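The will was read on a Monday, in the back office of a shoe store, by a lawyer who had agreed to do it there because he also needed shoes.

Roman Krajewska had not expected much from her aunt. What she got was two lines. The first gave her the lake cabin at Osinari. The second gave the same cabin to Patricio Huenchumán, who had once been her aunt's dance partner and who was sitting on the fitting bench in his socks.

"Can she do that?" Roman asked.

"She did it," said the lawyer, and tried the left one.

They drove up together, to save gas, and spoke only of gas. Patricio had brought a cooler, a necktie and a folding chair, in case the chairs were in dispute. Roman had brought a tape measure. Her plan was to divide the place down the middle, and she'd already worked out that the middle ran through the bathtub.

The cabin smelled of mice and lavender, the lavender having been brought in about the mice. On the kitchen table was an envelope with both their names on it. It said that whoever could stand the other for five nights could stay, that the pump stuck, and that the neighbor, Grolter, was not to be lent anything.

"Typical," said Patricio.

"You knew her for what, three years?"

"Three years of tango. You knew her for Thanksgiving."

Roman took the bedroom. Patricio took the porch, and made sure she could hear him being comfortable on it.

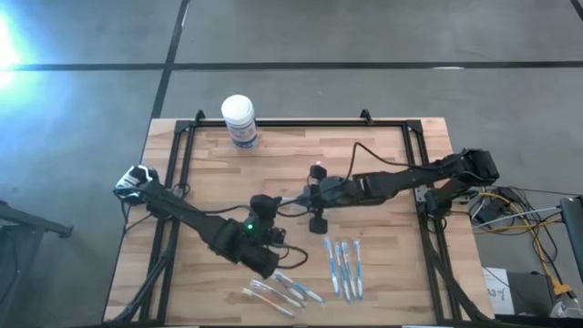 By the second night they had a system. She cooked and he criticized, and then he washed up and she criticized. Grolter came by to borrow the ladder. Roman said no, Patricio said no, and they looked at each other with some alarm, having agreed on something. Grolter took it well. He said their aunt had always said no too, and that he'd only kept asking to be sociable.

"She wasn't my aunt," said Patricio.

"She talked like she was," said Grolter, and went off home the long way, past the ladder.

On the third day it rained and they went through the closets. There were 200 dollars in a coffee can, a great many hats, and a bundle of letters from a man named Rivadeneira, who had wanted to marry her and had enclosed a brochure for his boat. She had written her answers on the backs of his envelopes and never mailed them. They got shorter as they went. The last one said, "Still no, but what color is it?"

Patricio read that one twice. Then he went out and fought with the pump for an hour, in the rain, in the necktie.

"Were you in love with her?" Roman asked when he came back in.

"Everybody was. She led," said Patricio. "It saved a lot of thinking."

Roman found that she had nothing to criticize, so she made soup. She had seen her aunt once a year, in November, across a turkey, and had always taken her for a woman who didn't care for company. It seemed more likely now that she hadn't cared for the turkey.

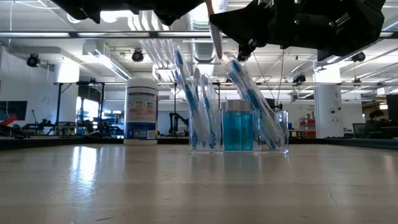
"So what do we do with the place?" she asked him on the last night.

"We keep it, and you learn to fix the pump," he said.

She thought this over. She had an offer in her bag from a developer called Clultard, who wanted to put up a wellness lodge and had used the word "journey" on every page. It was a good offer. She'd been saving it for a moment when Patricio was being unbearable, and there had been plenty of those — she'd just been busy answering him back each time.

"I'd want the porch in summer," she said.

"Alternate weekends."

"And you don't get a vote on my soup."

"Then I don't wash the pot."

They shook on it. He asked, a little stiffly, whether she knew how to tango, and she said she didn't, and he said that was fine, her aunt hadn't either. He moved the folding chair against the wall. Somewhere out in the dark, Grolter was making off with the ladder, and they let him get as far as the gate.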